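Projects > Shared bench > Arm notebook > Page 30

14 comments · 6 shares

March, evening session, started 7.20

Ildikó asked me to write these up properly so whoever has the bench next isn't ringing me at breakfast, so right, properly it is (more or less). Carrying on from the last page, where we'd just got the new wrist bracket on and I was in a mood about the cables.

Cables first then. I took the wrist off again and re-routed the lot. The loops hang lower than I'd like and they still swing when the arm turns fast, but they no longer catch on the bracket, and that was what kept tripping the joint five error. I did try tying them tight to the link and it was a disaster, the wrist ran out of slack at about the point you'd want it to start being useful! So loose coils for now. If you've got a better idea please write it in the margin, don't just do it.

Homing. Still doing the little shuffle at the end. Flirkov (our control script, for anyone new, named after a typing mistake I'm not going into) finds the end stop, backs off, then has a second go and sometimes a third. I put the back-off distance up to 2 mm and it settled first time on nearly every start this evening. Left it at that. The old value is commented out just above the new one.

Gripper. The fingers close evenly now, hooray. I'd had one of them on back to front for who knows how long, and Ildikó spotted it in the time it took her to put her bag down. Closing force is at 123 in the settings file, which isn't grams or newtons or anything else sensible, only the number the driver wants. At 186 it flung a spoon clean off the bench and under the radiator, so please stay well below that with anything you care about.

Then on to Ralatetti, the table-laying job, which is what we're meant to be getting ready for the open evening. The plan is drawer open, cutlery out, cutlery down either side of the plate, drawer shut. We are nowhere near all of that. Tonight was only about picking up knives and forks that are already out, because lifting anything thin and flat from a bare table was hopeless. The fingers skate over the top, or they dig in and the whole arm complains.

So I printed little rests, white ones, to hold each piece up off the surface at the neck. Took me three goes to get the height right. The first lot were so low they may as well not have been there, the second so tall that the knife tipped when you breathed near it. The third lot are in now, one under the fork behind the plate and one under the knife in front, and the gripper has a proper gap to get into. I'm very pleased with them! File's in the shared folder, called rest_v3, please don't rename it.
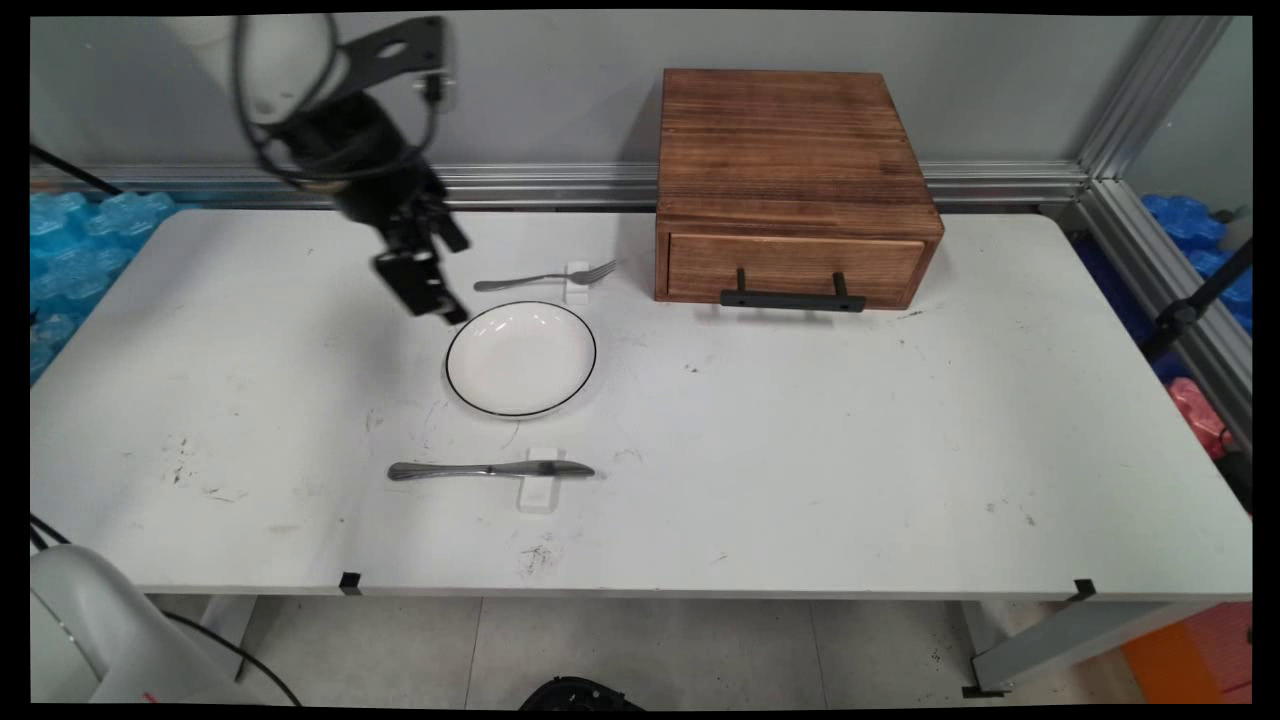 Things to sort before next time

- Drawer. The bar handle on the wooden box ought to be easy enough to hook, but when I pull it by hand the box wants to come along too. Tamihana has offered some rubber feet left over from a speaker build. Try those before we go screwing anything down.
- Fork angle. Flirkov goes in square to the table edge every time, so if the fork is a few degrees off it nudges it round before gripping. Works, looks awful. I'd like to read the angle and turn the wrist to match.
- Plate. Keep the position fixed for now. I had some Sellotel tape set aside for marking the spot and now I can't find it. If you've borrowed it, bring it back, I won't ask questions.
- Table top could do with a scrub. I had a go at the dark marks with a damp cloth and got nowhere.
- Speed stays at 30 per cent when anybody's leaning in to move things. I mean it, me included.

Ildikó has the bench next and wants to start on the wrist angle, so I've left her the log from the last run and a list of the starts where homing played up. Packed up at half past nine.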